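Cell notebook, April 9, 2024

Teardown task, PC tower. Setup from last time carried over, so no excuses about calibration. Goal for the session: hand-guided and remote demos of getting the gripper down to the drive bays without it taking half the wiring along. Madigan (the policy, second attempt at one) gets trained on whatever we don't throw out.

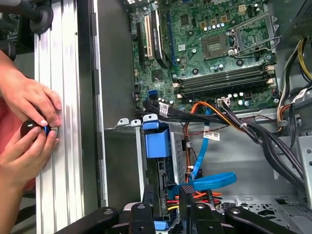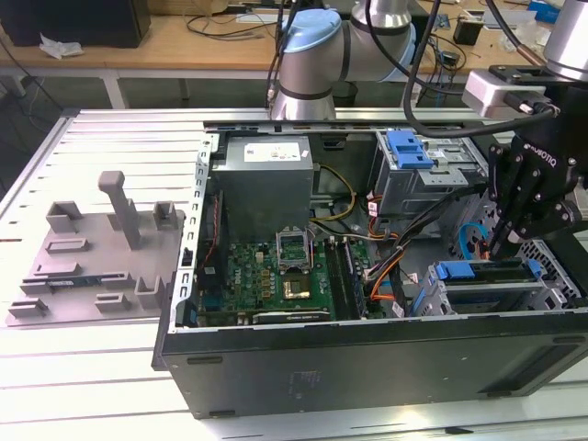
Photos: Flercombe bench cameras, wrist and fixed

Started with remote control. The Plosteo handset feels fine in free air and like stirring soup with a broom once the fingers are below the rim of the case. Depth is the trouble. On the fixed view the fingers look as if they're over the lower bay, on the wrist view they look as if they're in the cables, and both views are telling the truth. Lost the first 3 takes to this. Kept the logs, marked them BAD in capitals so that someone doesn't helpfully include them again like in October.

Switched to hand guiding for the approach. Much better path, much worse posture (mine). The arm goes where you push it, including the little wobble when you change grip, and Madigan will learn the wobble with great devotion. Trimmed the start and end of each take by hand. If you do any of these, let go of the arm and count to 5 before stopping the recording – the filter needs some still data at the end or it invents a drift.

Notes on the cables. The blue SATA loop is the worst of them. It sits near the drives and is exactly the shape a finger likes to go through. I tried coming in from the power supply side and got the yellow and black bundle instead, so that's a trade of one cable for a dozen. Best approach so far is straight down over the bay with the fingers nearly closed, then open at depth. Slow, dull, works. Speed cap is at 30 percent for all of this and I don't want to hear about it.

Memory slots and CPU socket are out of scope for now. The raised bracket on the socket is a keep-out zone, please leave it in the config. Somebody will want to take it out to get a shorter path. The shorter path goes through the bracket.

Clamp knob on the rail: two hands, every time, and check it again after a restart. Added to the Lakell checklist as its own line, between "cameras on" and "gripper homed".

Count at close: 30 usable hand-guided takes, 5 usable remote ones. Target is 240 in total before we retrain, at which pace I'll be very good at reaching into computers.

To do
– swap handset gain to the low profile and redo the remote takes
– log finger opening at full rate, it's being downsampled again
– shift the tower a little on the table between takes, all of the good ones have it in the same spot and Madigan will notice
– ask Lakell whether the labels on the cables can stay on or have to come off before the next batch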